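From: Catriona Yule
To: Brosach Village Hall list
Date: January 30, 2026
Subject: Re: Newsletter folding and the February delivery rounds

Hello all,

Thank you for the kind replies about the winter issue, and sorry to be slow in answering. I've had a cold that would not shift, and the dog has had something too, so it has been a quiet week in this house.

On 27 January, Moira wrote:
> Could someone remind me how many copies go up the Nisbet road now?
> I had 51 last time and came home with a good handful. Also, are we
> still stapling, or did we agree to fold only? My thumbs would like
> to know!

Moira, it's 37 for the Nisbet road from now on. Several of the holiday lets have asked us to stop, and the two houses past the bridge would sooner have theirs by email. I've moved the spare ones to the Torkora side, where the new families have been asking for it - lovely to hear, after all those years of finding them in the recycling.

As for stapling, yes, I'm afraid we are. We tried folding only in the autumn and the middle pages fell out on every doorstep from the church to the shop, and I had more phone calls about the missing crossword than I have ever had about anything I wrote. One staple on the fold is plenty, and it needn't be perfectly straight.

If you are doing the late round, do take a torch. The lane by the old dairy is very dark at teatime still, and the letterbox at the end cottage is down by your ankles (and bites). Marker pens are handy as well, for putting the road name on the top copy of each bundle. 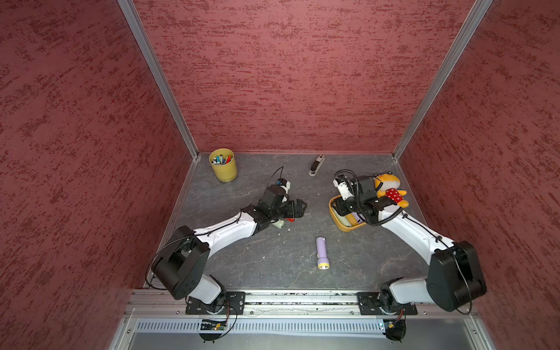

Pens, stapler and torch.

The printing came to 1,397 pounds for the whole of last year, nearly all of it covered by the adverts, so please do thank the shop and the garage when you are in. I would like to keep it to 36 pages or fewer for the spring one, so short pieces are very welcome. Recipes too, though we do have four for lentil soup already.

Do shout if your round doesn't suit and I'll shuffle things about.

Warmest wishes,
Catriona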